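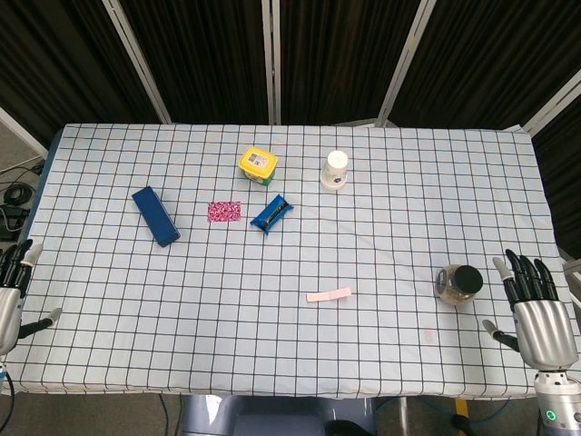 How many demonstrations does it take to teach a robot to clear a table?
The group at Stemora had 1,078 recorded when we visited, and they think they will need more before the results settle down.

Visit to Stemora, June 27, 2022

We got there a little after nine and signed in at the side entrance. The main door is for deliveries. Visitors leave their bags in a locker and get a paper badge, then it is up one flight of stairs to the recording floor. Parking is easier behind the building than in front.

The project we had come to see is called Ellari. Its aim is a two-handed humanoid that can pick up ordinary household things and put them where they belong. The learning part comes from people. An operator wears a headset and a pair of gloves and moves the robot's hands through the task, and everything is saved: what the head camera sees, the position of each joint, and the spoken instruction that goes with the attempt. One attempt is called an episode.

Objects are laid out on a cloth with a grid of thin black lines. The operators call out squares to each other when they set up, much like a board game. A layout sheet says which objects go out and in which part of the table, but the exact angle is left to whoever is doing the setup. The lead operator said their first batch had been too tidy. Everything stood upright and faced front, and the trained model did badly as soon as a jar was on its side. Now a good share of the layouts have things lying down, upside down or turned at an angle.

They also mix the kinds of objects. Flat ones are the hardest for the hands. A thin strip or a small packet gives the fingers very little to close on, and operators often need several tries. Clear glass is hard for a different reason – the cameras pick up reflections, and the depth reading goes wrong near the edges. Snack bars in shiny wrappers have some of the same trouble.

Dark fabric partitions stand behind the table to keep the background plain. I asked if that would hurt later, in a real kitchen. The answer was that they take the partitions down for part of the work, and that another 600 episodes with open backgrounds are planned for July.

Failed attempts are kept. Of the full set, 261 are marked as failures or partial failures, and each has a short note on what went wrong. Reviewers go through these in a small room next door, on ordinary desktop computers. We sat in for half an hour. It is slow work. Most of the time goes into deciding where a grasp begins and ends, and two reviewers do not always pick the same moment.

Lunch was in the canteen shared with Ladefoged, the company on the ground floor. Soup and rolls, fairly good.

In the afternoon there was a talk on Hokar, the software they use to sort and replay episodes. It can search by object, by hand used, or by outcome. The replay view was the best part, although it froze twice and had to be restarted. Slides will be sent to everyone who left an address at the desk.

We were out by 4 – earlier than planned – and caught the bus from the corner.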